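Mitbauende gesucht: zweiarmiger Küchenroboter, Werkstatt Drendow

Hallo zusammen, ich bin Araceli Garrido und baue seit Januar in unserer Gemeinschaftswerkstatt an Zilik, einem Roboter mit zwei Armen, der mir irgendwann mal beim Kochen zur Hand gehen soll (ja, irgendwann!). Allein komme ich nur noch langsam voran, deshalb suche ich zwei oder drei Leute, die Lust haben, abends mitzuschrauben oder mitzuprogrammieren.

Was es schon gibt: einen Rahmen aus Aluprofilen, 22 Servos, von denen die meisten tun, was sie sollen, und eine Simulation, in der ich alles ausprobiere, bevor ich echtes Obst riskiere. 900 Euro stecken bis jetzt drin, mehr soll es dieses Jahr bitte nicht werden.

Am dringendsten brauche ich jemanden, der sich mit Greifplanung auskennt oder sich da reinfuchsen mag. Python wäre prima, Löten auch, und wer gern Kabel ordentlich verlegt, wird von mir sofort adoptiert.

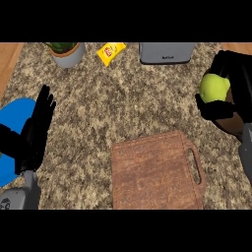
Die rechte Hand ist in der Simulation gerade weiter als die linke, und an der Abstimmung zwischen beiden hänge ich fest. Wer eine Idee hat: her damit!

Geld gibt es keins, dafür Tee, einen Schlüssel zur Werkstatt und Zugriff auf den ganzen Code. Wir treffen uns ab 19 Uhr, Eingang über den Hof, Klingel »Urkonell«. Schreibt mir einfach einen Zettel ans Brett oder eine Nachricht im Werkstattforum, Stichwort Zilik, und erzählt kurz, was ihr zuletzt gebaut habt.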